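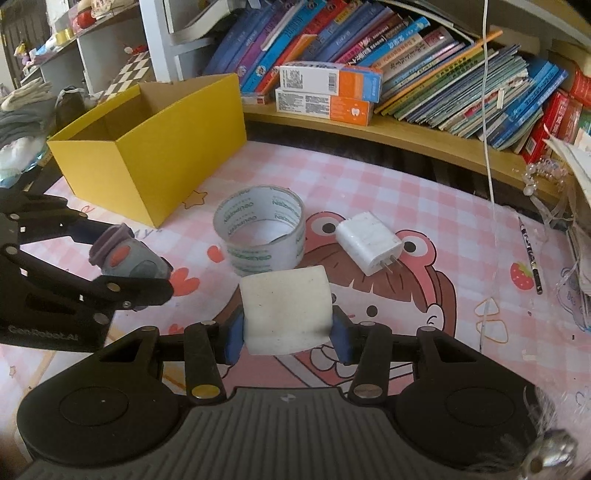 Figure 3. Desk with a pink-and-white checkered cloth: a sponge, clear packing tape, a wall charger and an open yellow box, with folded clothing and shelving behind.

4.2 The covered desk

Of all the surfaces in our survey, the covered desk was the one we most enjoyed studying, and the one we had planned for least. Our coding sheet went to the field with "desk" and "table" as separate types. A desk was for writing, screens and paperwork; a table was for food, folding, wrapping and everything else. The sheet lasted one afternoon. Of the 103 surfaces recorded in Galtia and Magalhães, 77 held objects from at least two of our activity groups (cleaning, packing, clothing, power, paper, play, food), and the desks with a cloth over them were the most mixed of the lot.

Figure 3 is a lovely case. Look at what sits close together near the middle of the cloth: a white sponge with faint gray specks on its face, a roll of clear packing tape standing on its edge, and a wall charger with its prongs out. Cleaning, packing and power, all within a small patch of desk! An open yellow cardboard box stands toward the back, its brown corrugated edges showing, and beyond it at the far left there is a pile of folded clothing in gray and white with a pair of white gloves on top. Under our first sheet this surface would have been entered as "desk, other," and everything interesting about it would have gone with it.

We therefore dropped the split between desks and tables and recorded the cover as a feature in its own right. Three points came out of this.

The cloth and what it permits. People told us again and again that a cover changes what may be put down. On bare wood, a sponge goes on a saucer or back to the sink. On a wipeable cloth it goes wherever the hand happens to be. Several households in Galtia used a verb for this that Luana Mendonça, who did most of the interviews there, renders as "to park," and parking was almost never done on an uncovered desk. We had expected covers to be about protecting the furniture, and many people did give that answer first. Given another minute, they talked about freedom. One resident said her desk had been "a nervous place" until she covered it, and that now she could wrap a parcel, mend a hem and eat an orange there in the same evening.

The print as a map. This was a real surprise to us, and a delight. Printed cloths carry landmarks, and people use them. The cloth in Figure 3 has a cartoon girl in a pink frog-shaped hat with large round eyes, along with a little strawberry, a yellow star outline and a pink heart. The tape and the charger both rest on the drawing of the girl. In homes with cloths of this sort, residents gave us directions such as "it's on the bear" or "left of the big flower," and other members of the household followed them without any trouble. Children did it most, but adults did it too, often without noticing until we read their words back to them. Plain cloths and small repeating checks gave nothing of the kind; there, people fell back on "near the window" or "by the box." We would love to see this followed up with a proper search task, and Carmela Nieto has already drafted one using cloths from the Wuvska pattern range.

Standing and lying. Our notes run to more than 4,000 object entries, and we added posture to the sheet halfway through the work, so the figures for it are partial. Even so, tape is a fine little subject. A roll on its edge takes up less cloth, and the end is easier to find with a thumbnail, but it can wander off when the desk is bumped. A roll laid flat stays put and collects things in its hole: coins, hair ties, a pencil stub. Residents had firm views on which was right, and couples disagreed. We saw brand lettering used as a cue as well. A printed roll such as the one in Figure 3, with green "Nabeer" lettering around it, is easier to pick out on a busy cloth than a blank clear one, which several people said they had lost in full view.

Shelves above, surface below. We also coded what could be seen on the nearest shelving. In Figure 3 the white shelf unit has a black-and-white checkered panel on its side, and its upper levels hold a red ribbon spool, a yellow tape roll and a small figurine. Ribbon and tape up there, more tape down on the cloth: this pairing of a stored thing with its cousin in use turned up widely in our notes, and wrapping and packing goods showed it more than any other group. Figurines behave differently. They held the upper shelves and rarely came down, and when a resident was asked to clear a shelf for us to measure it, the figurine went back first.

Clothing was harder to place. A folded pile beside a desk may be waiting to be put away, waiting to be mended or waiting for a parcel, and the pile looks the same in each case. We coded such piles as "clothing, folded" and left purpose to the interviews. Gloves were given their own entry wherever they could be told apart from the rest, as we found them on top of piles often enough to want to know more. We don't yet have a good account of that.

One caution on comparison. The earlier Findix inventory, which we use as a baseline in Section 5, removed table covers before recording. Its surfaces are therefore bare by design, and its lower mixing scores should be read with that in mind. We recommend that later surveys leave the cloth on, note its print, and record which part of the print each object is resting on. It adds very little time per surface, and the maps are wonderful to work with.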